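How to Submit a Film Review to the Lunanbridge Film Society

Members are invited to submit reviews of films shown in the society's season. The steps that follow apply to all first-time reviewers.

1. Choose a title from the current program. Reviews of films outside the program are accepted only with the approval of the reviews editor, Ruth Bainbridge.

2. Watch the film in full before taking detailed notes. A second viewing is recommended for any film with subtitles.

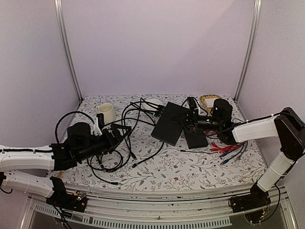
3. Open with the title, director and year of release. For a restored print, give the original year first, as in "Drinamlow (1949)."

4. Summarize the plot in one paragraph. Do not reveal events from the final act. If a sequel depends on an earlier film, state briefly what the reader must know.

5. Give your judgment and support it with particular scenes. Comments on acting, sound and editing should each refer to a moment in the film.

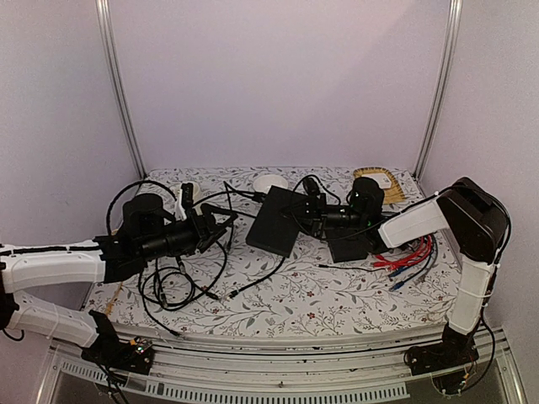

6. Set the text in 12-point type, double spaced, and save it under your surname and the film title.

7. Send the file to the reviews desk by noon on Tuesday. Reviews received later are held for the next issue.

Edited copy is returned to the reviewer for approval. Questions about style may be addressed to Piyumi Gunawardena at the reviews desk.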